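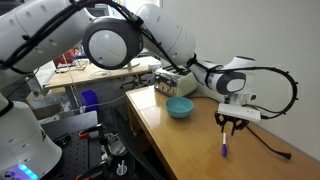 Okitport workroom keeps its one-bowl rule for the shared table

OKITPORT, February 2022 – Members of the Udach workroom have voted to keep a house rule that limits what can be left out on the shared wooden table. A marker may stay there, and so may the teal bowl. The toaster keeps its place at the back. Pens, cups, mail and snacks have to go home or into a drawer at the end of the day.

The rule was first tried in September, after complaints that people looking for something to write with had to dig through other people's things. It was meant to last seven weeks. It ran longer than that while the members argued over the toaster, and it went to a vote at the regular meeting. Of the members present, 27 voted to keep it and seven voted to drop it.

Tirta Rondonuwu, who wrote the rule, said the table had become the place where everything landed.

"You would put down a marker to label a box and it was gone under a newspaper," Rondonuwu said. "Now you put it in the bowl when you're finished. If you are still labeling, leave it on the table where people can see it."

The bowl is for markers and for small loose items found on the floor, such as screws and caps. Anything in it at closing time on Friday goes into the lost-property drawer. Food is not allowed in it, a point that was added to the written rule after someone used it for toast crusts.

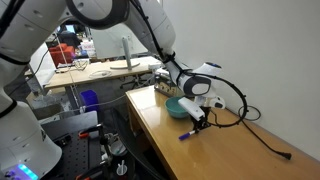 Can members bring their own markers?

They can, as long as the marker has a cap and goes home with them or into the bowl at the end of the day. The workroom will replace shared markers when they run dry, but it won't replace personal ones.

The toaster took up most of the meeting. Several members wanted it moved off the table and onto a shelf, saying crumbs and paper labels do not mix. Others said the back of the table was the only spot that suited it, and that nobody would use it on a shelf. The discussion lasted 80 minutes, according to the minutes posted on the door, and ended with a compromise. The toaster stays, but whoever uses it wipes the table afterward and empties the crumb tray.

Baldur Lund voted against the rule and said he still thinks it goes too far.

"I like a table you can leave a job on," Lund said. "If I'm halfway through labeling, I don't want to pack it all up and start again in the morning. But they voted, so I'll pack it up."

Lund asked for a tray where unfinished work could be kept overnight. The meeting agreed to look at the idea, and members were asked to bring any tray or flat box they have no use for.
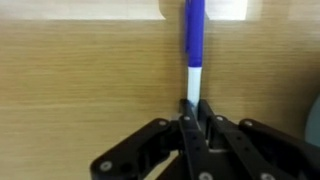 A marker with a blue barrel above and a white section below, upright against pale wood grain.

Labels were the other item on the agenda. Boxes stored in the workroom must now carry the owner's name and the month they came in, written in marker on the short side, at a size that can be read from the doorway. Ballpoint will no longer be accepted. Boxes with no name will be opened at the next meeting, and whatever is inside will be offered to the members first.

Stiketti, the stationery shop on the main street, has agreed to give members a discount on markers and plain labels. The shop asked that people mention the workroom at the register. Kourkoulas, the hardware store next door to it, will take back used marker barrels for recycling if the caps are removed and bagged separately.

Care of the table came up briefly at the end. The glossy finish shows marks, and members were reminded to put scrap paper under anything they are writing on. Marker on the wood should be reported the same day. Rondonuwu said a soft cloth is enough for crumbs and dust, and asked people to stop using the green scouring pads from the sink. 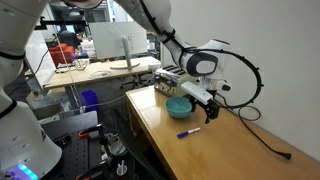
The teal bowl and a marker on the shared table, with the toaster at the back.

A printed copy of the rule will be put up beside the door. Members who want to propose changes should hand them to Rondonuwu in writing before the next meeting. Old trays and flat boxes can be dropped off any weekday during opening hours.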